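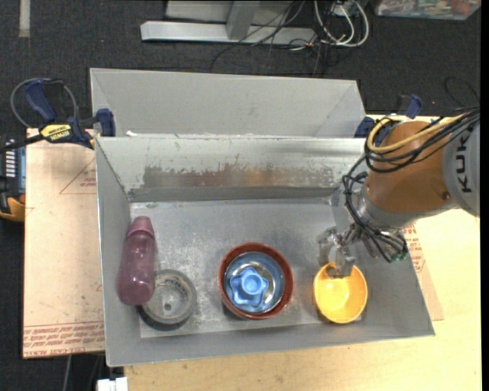 El presupuesto de este año me ha costado más disgustos que todo el montaje del año pasado, y mira que el montaje tuvo lo suyo. En febrero me pidieron una lista de lo que hacía falta para la segunda celda de picking, con precios, plazos y una frase de justificación por línea, y yo pensé que lo despachaba en una tarde (ilusa de mí). Llevo ya tres versiones. Lo curioso es que el brazo es lo que menos se discute, porque todo el mundo entiende que un robot cuesta dinero y nadie te pregunta si podría ser más baratito. Lo que se discute es lo demás: las cubetas metálicas, las mordazas azules que sujetan sus bordes, los tableros, los cables, los vasos y cuencos de colores que metemos dentro para que la pinza los coja. Todo eso junto, en la primera versión de mi hoja, era una línea que ponía "varios". Y claro, me la devolvieron.

Así que os cuento cómo lo he rehecho, por si a alguien le toca lo mismo.

Lo primero que hice fue separar lo que se compra una vez de lo que se gasta. Parece de cajón pero yo lo tenía todo mezclado. El brazo, el controlador, la mesa y el ordenador van en una pestaña. En la otra van los dedos de la pinza, las bridas, las fundas, la cinta, los objetos de prueba y las cubetas. Sí, las cubetas también. Las tenía puestas como inversión, y luego te fijas en la chapa, con esas franjas raspadas donde se ha ido el acabado, y te das cuenta de que eso no es un mueble para toda la vida. Las he pasado a consumible lento, que es una categoría que me he inventado yo y que en administración han aceptado sin rechistar, no me preguntéis por qué.

Luego está el tema de la pinza. Pedí oferta a dos proveedores, Plullier y Ninonell. Plullier me mandó un presupuesto precioso, con portada y todo, en el que no venía la brida de adaptación a la muñeca, ni el cable, ni el envío. Ninonell me mandó un correo de cuatro líneas con todo incluido. Al principio el segundo parecía bastante más caro y estuve a punto de descartarlo, menos mal que me dio por ponerlos en columnas. Sumando los extras se quedaban casi empatados! Al final me voy con Ninonell por el plazo, 12 semanas menos un poco si confirmamos pronto, y porque venden los dedos sueltos. Con Plullier había que comprar el juego entero cada vez que se rompía uno, y se rompen, vaya si se rompen. Cada vez que la pinza baja dentro de un vaso y el vaso está torcido yo aprieto los dientes.

Los cables merecen párrafo propio. El año pasado no presupuesté nada de cable aparte del que traía el robot, y luego hubo que llevar alimentación, comunicaciones y señales hasta la muñeca, y aquello ha acabado siendo una melena. Funciona, pero cada vez que hay que cambiar algo perdemos media mañana. Para la celda nueva he metido un paquete guiado, con su manguera y sus soportes, y os adelanto que es la línea que más he tenido que defender. "Pero si con lo que hay ya va, no?" Ya, va. También va mi coche con la luz del aceite encendida.

Los objetos de prueba son lo más barato y lo que más risa da en las reuniones. He puesto una partida de 40 piezas: botellas de plástico, cuencos, vasos, alguna cosa rara con forma de estrella, cosas brillantes, cosas translúcidas. Lo translúcido y lo que refleja lo pido a propósito, que si solo practicas con cubos mates luego vienen los sustos. En la primera versión los compraba yo en el bazar de al lado y pasaba el tique, y me dijeron muy amablemente que eso se había acabado. Ahora van en un pedido único con una empresa de menaje, que sale un poco más caro pero llega con factura. Un consejo: pedid los repetidos desde el principio. El vaso amarillo que queréis reponer dentro de seis meses ya no existe, lo hay en mostaza y con asa.

Para llevar la cuenta de todo esto he probado Dixit, que es el programa de compras que usan en el otro departamento, y la verdad es que me ha gustado menos de lo que esperaba. Para pedidos sueltos va bien, pero cuando quieres ver en una sola pantalla lo comprometido, lo gastado y lo que falta, te manda a tres menús distintos. Sigo con mi hoja de cálculo de toda la vida - fea, con colores chillones, pero mía - y a final de mes vuelco los totales.

Lo que no he resuelto es el software de planificación. La licencia de Nisulum que tenemos es para una celda, y la ampliación a dos cuesta casi lo mismo que comprar otra nueva. He preguntado si hay descuento por ser ya clientes y estoy esperando respuesta. Si no lo hay, igual retraso esa compra hasta que el segundo brazo esté atornillado, porque pagar una licencia para que esté mirando una mesa vacía me duele un poco en el alma.

Y el imprevisto! Se me olvidaba. He dejado un colchón para imprevistos y esta vez lo he llamado "repuestos y puesta en marcha", porque si pones "imprevistos" te lo recortan el primero. El año pasado se me fue entero en tonterías: un tablero que hubo que cortar otra vez, más mordazas, un juego de tornillos de una métrica que nadie tenía.

La versión tres la mandé el 18 Mar 2019 a última hora y de momento no ha vuelto. Si vuelve con comentarios haré otra entrada, y si alguien tiene una plantilla decente para separar consumibles por celda, que me la pase por los comentarios, por favor, que la mía ya no admite más columnas.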